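Last updated 12/21/21

5. Filling the Zostaso water softener for the first time

Before you start, check that the bypass valve is in the BYPASS position and the drain line is clamped.

1. Lift the salt lid and set it aside.
2. Pour 4 gallons of clean water into the brine tank.
3. Add salt pellets until the tank is half full. Do not use rock salt.
4. Turn the bypass valve slowly to SERVICE.
5. Hold REGEN for 5 seconds. The first cycle takes around 100 minutes.

CAUTION: Do not run hot water until the cycle ends.

Note: Units sold in Mondport before August use the older Policarpio valve head. See part sheet 2421. 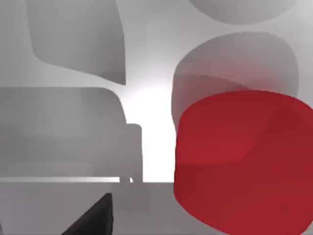
How often should I add salt?
Check the level once a month and add pellets when the tank is less than one-third full.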